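Flodadstead Home & Garden Board > Kitchen > Keeping cucumbers past the weekend

peiyu_t
My cucumbers go soft and slimy in the fridge in 4 days, sometimes less. They're in the crisper drawer in the bag from the store. Kitchen is 74 in the afternoon so I didn't think leaving them out was an option. What is everyone else doing?
Peiyu Tian

mulchpile
Take them out of the bag first. Wrap each one in a paper towel, then put them back in a bag with the top open. The water sitting on the skin is what ruins them.

samarakoon_rd
I disagree with the fridge completely. Cucumbers don't like anything under 50 degrees. They get pitted and watery. I keep mine on the counter and they outlast the ones I used to refrigerate.

mulchpile
On the counter at 74? They go limp. You get rubber cucumbers.

samarakoon_rd
A little limp, yes. I'd still take that over slime. I also buy fewer at a time.

Jianhua Lu
You're both partly right. A fridge is too cold and most kitchens are too warm. The top shelf near the door is the warmest part of mine, so that's where they go. The crisper at the bottom back is the worst place for them.

The other thing is what they're stored with. Keep them away from tomatoes, melons and bananas, which give off ethylene and turn cucumbers yellow. Pomegranates don't give off much, so I don't worry about those.

peiyu_t
I've had tomatoes in the same drawer this whole time. Should I be washing them before they go in?

Jianhua Lu
No, wash when you're ready to cut. If they come home wet, dry them.

lillix
Does the variety matter? The bumpy ones seem to go faster for me than the smooth ones in shrink wrap.

mulchpile
The wrap does most of that. Leave it on until you use it and only peel back what you need.

lillix
Then I'd rather have the bumpy ones and eat them sooner. Better crunch. A few pictures, second one shows the kind of skin I'm talking about. 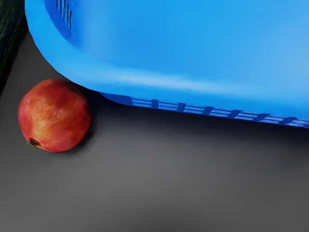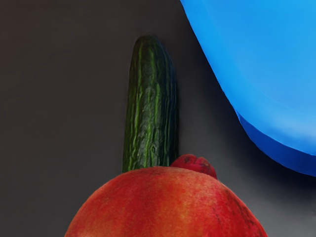
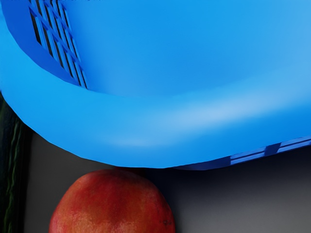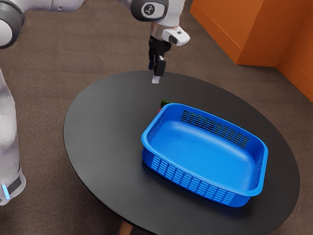
I tried a Prillico produce box in April and didn't notice a difference. The lid held too much moisture in and I was changing the paper towel every day. I use it for onions now.

samarakoon_rd
Same with the box I had. Anything with a tight lid is bad for cucumbers.

mulchpile
It's fine if you crack the lid. But so is a bag, and the bag is free.

peiyu_t
OK. Tomatoes are out on the counter, and I have 2 cucumbers in paper towels on the top shelf by the door. I left one on the counter too so I can compare. Will post when one of them goes bad.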